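Skindilville Site Services — Fault log
Ticket: Sock box, lounge. Pairs coming undone in storage / box won't close
Raised by: Jenő Szekeres
Opened: 5/3/24
Priority: low (was medium, see notes)
Status: closed, one follow up

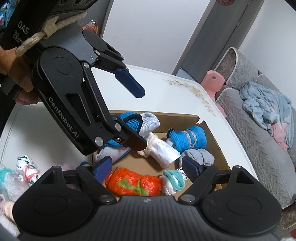 Fig. 1. Sock box on the lounge table, back flap up, side flap folded, socks rolled and tied.

Problem as reported
Clean socks go in the box paired, come out single. Happens every time someone digs for a pair near the bottom. Box also bulges and flaps won't meet. Residents on the Ejigu corridor taking two odd ones and giving up, then the odd ones come back to laundry as "lost". 3 complaints so far, all same thing.

Expected: grab a roll, get a pair, shut the box.

Setup
Cardboard box, brown, the one the Meretti delivery came in. Lives on the white table by the grey sofa. Whatever ties we have — string, cord, hair ties. No lid, just the flaps.

Tried so far

1. Folding one cuff over the other, no tie. Fine for thick socks. Thin ones spring open as soon as anything gets pushed in next to them. Also stretches the cuffs, got moaned at. Dropped it.

2. Rubber bands. Held well. Bands perished on the radiator shelf and left marks on two white pairs. Binned the lot, 100 in the bag and hardly any used, sorry.

3. Safety pins. No. Don't ask again.

4. Roll from the toe, tie once round the middle. Works. Cream string on white socks ok, cord on the bright blue pair ok, teal hair tie quickest of the lot to get on and off. Red string also fine but check it doesn't run in the wash, haven't tested.

5. Mesh wrap, as on the orange bundle. Holds its shape, bit slow to do. Keep for the slippery ones.

Box not closing
Not a fault with the box. Rolls were going in flat on their sides, any old how, then more piled on top. Stood a layer on end instead and gained loads of room. Flaps met with 5 pairs still to go, so those went in the drawer under the telly. Dont force them in, the corner seam is already going soft.

Loose bits on the table
Roll with the green and red stitching is to go in with the others, it is a proper pair, I checked. Plastic bag with the teal tie stays out of the box — bags on top of socks is how we lost the last lot, people assume it's rubbish and lift everything out with it. Pink item isn't mine to sort, leave it by the edge and someone will claim it.

Note from Closimus desk
Can we not just buy a divider tray? Cheap ones go 100 to a carton, we'd only want a couple. Asked the supplier, they won't split a carton. Parked.

Reply, J.S.
Don't need a tray. Need people to put the tie back on after they have tried a pair and changed their mind. Have taped a note inside the back flap:
 Roll from toe.
 Tie once, bow not knot.
 Changed your mind? Tie it again.
Knots are the other half of this by the way. Someone on Ejigu cut a string with nail scissors and went through the heel. Bow only please.

Result
Emptied and refilled the box twice, top to bottom, tipping it a bit to see what moved. Nothing came undone on string or cord. One hair tie slid off a short ankle pair, double it over next time. Downgraded to low.

Follow up
Box itself wants replacing before July when the summer kit gets swapped in. Something same footprint but a touch deeper, so it still fits on the table and doesn't cover the floral bit at the back (Meretti again if they've a spare). Whoever gets it, move the note accross too.

Closing this. Reopen on same ticket if pairs start splitting again, don't raise a new one.

J. Szekeres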